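2 min read

Pinched cable, again

Quick one tonight, it's late and I want it written down before I forget the order of things.

So the arm stopped dead part way through a run. Tin picking, the shelf job – take a tin off the table, put it up on the shelf, go back for the next. It had done 159 of them without a grumble. Then on the way up it just froze, can still in the fingers, red light on the controller. Fault 8. The Clerkex manual says fault 8 is "joint supply low" and nothing else. Thanks.

First thought, power supply. Swapped it. Ran 20 more, fine. Felt clever. Went and made tea. Came back to the same red light and a can on the floor with a big dent in it.

That bit bothered me more than the fault. When the supply drops the fingers are meant to stay shut. They didn't. A full tin from that height on somebody's foot is no joke, and I'd been leaning in under the arm all morning to straighten labels. Stupid. I've stopped doing that.

Spent the afternoon blaming the wrong things. The Postora update from June (rolled it back, no change). The wrist motor getting hot (it wasn't). The table wobbling. At one point I had the whole base off and was looking at bolts.

It was the cable. The one that runs down the back of the elbow, where I'd put a tie on too tight when we moved to the taller shelf. Every time the arm reached for the top it pulled on the same spot. The outer skin looked perfect. Bent it in my hands with the meter on and the reading dropped out – there, gone, there, gone. Must of been going for weeks.

New cable from Þorgeirsson, came in a box big enough for a toaster. Fitted with a proper loop of slack this time and no tie at the elbow. Slowed the upward move to 40 percent as well untill I trust it.

Still to do: the fingers. They need to hold with the power off, full stop. There's a spring version for the Skoltusetti hand but I've not priced it up. Until then the rule is hands out while it's live, and stop button on the near side of the table where you can hit it without reaching across.

More when the spring bits turn up.
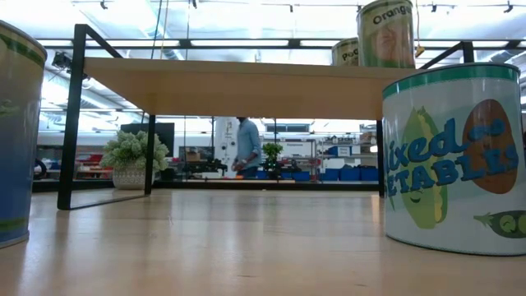 Table and shelf, tins on both.

Contact | © All rights reserved | Back to top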